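Seltarau (magazine)

Seltarau is an online literary magazine publishing short fiction, poetry and what its masthead calls "other." It appears four times a year, or did until the editors discovered that a quarter can be a flexible unit. The magazine is best known for its reader vote, which it has run in some form since its second issue, and for a long-running dispute over the meaning of the word "short."

History

Seltarau was started by Shota Uchida, a former proofreader of appliance manuals, after a story of his was turned down by the print journal Cakov with a note that read, in full, "No, but nice margins." Uchida framed the note. It was reproduced on the magazine's home page for its first year, where several contributors mistook it for the submission guidelines and sent work with very nice margins.

The first issue contained nine poems and two stories, all by people who had at one time shared an office with Uchida. The second was opened to the public and drew a much larger pile of manuscripts, among them the first chapter of a novel about a ferry. The novel's author sent the next chapter to every issue afterward, whether or not the previous one had been accepted. Chapters one, four and eleven have been published. Readers who have followed the story closely say the gaps help.

After its third year the magazine absorbed Stusisance, a smaller poetry site whose editor had run out of patience and, in the same week, web hosting. The merger was announced as a union of equals. Stusisance's archive was moved to a page that could be reached only through a link in the footer, and its editor was given the title of Poetry Editor (East), although no western counterpart has ever been named.

Name

The word "Seltarau" has no agreed meaning. Uchida has given interviewers 3 different explanations: that it was a place in a childhood board game, that it was a typing error he grew fond of, and that it came with the domain. The magazine's own style guide says the name should be pronounced "with confidence."

Content and format

Each issue is built around a theme, which is announced after submissions close. The practice was introduced to discourage writers from shaping their work to fit, and it has done so. Past themes have included "Salt," "The Other Brother" and "Salt Again." Poems appear in the order in which they were accepted. Stories are arranged by length, longest first, on the theory that the reader will never be fresher.

The upper limit for fiction is 3,736 words. The figure is the exact length of a story by Uchida which appeared in the first issue, and for years it was enforced to the word. One contributor was asked to trim a single "very" and withdrew the piece in protest, later publishing it elsewhere with the "very" in italics. The rule was relaxed when a counting tool used by the editors was found to treat hyphenated words as two, a discovery that retroactively cleared several rejected authors. They were sent a form letter of regret. It contained a good many hyphens.

The reader vote

Readers may vote for one story and one poem in each issue. Voting opens on the day of publication and closes at midnight on the following Friday, in a time zone the rules do not specify. Winners receive a small payment, a certificate and the right to describe themselves as winners, which the magazine slightly undercuts by telling everyone else in the issue that they are winners too.

The vote has been revised several times. In the early version readers sent an email with the title of their choice in the subject line. A poem called "Re:" won by a landslide that was never satisfactorily explained. Later issues used an online ballot listing the pieces alphabetically, which was followed by a steady rise in titles beginning with the letter A. The present ballot shuffles the list for each visitor. It has been praised as fair, mostly by authors whose titles begin with W.

Ties are broken by the editor. Uchida's tiebreaks are published with a brief written reason, and these have developed a modest following of their own. The shortest on record is "Fewer owls."

The Duangkaew Prize

Once a year the magazine awards the Duangkaew Prize for a first published story, open to any writer who has not appeared in print or online. Entries are read blind by a panel of 5 judges, none of whom may discuss the stories with another until the shortlist is fixed. The shortlist is announced in September and the winner somewhat later, once the judges are speaking.

The prize has produced one published novelist, two editors and a noted writer of restaurant menus. Its rules forbid pseudonyms, a clause added after an established author entered under a false name and came fourth.
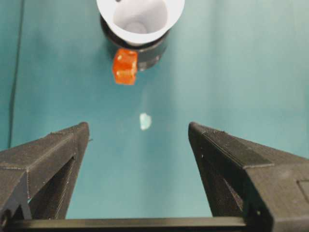

Reception

Notices of Seltarau have been generally kind. A review in Cakov called it "uneven in the way that a good attic is uneven," a line the magazine has quoted on its subscription page ever since, minus the first four words. Critics have tended to prefer the poems to the stories, and subscribers the reverse. The contributors' notes, which have no word limit, are widely thought to be the strongest section. A note attached to one six-line poem ran to over 4 pages and was later nominated for an essay award.

Complaints have centered on response times. The guidelines promise a decision within a season, and do not say which.

See also

Cakov (journal)
Duangkaew Prize
Reader-voted literary awards
Stusisance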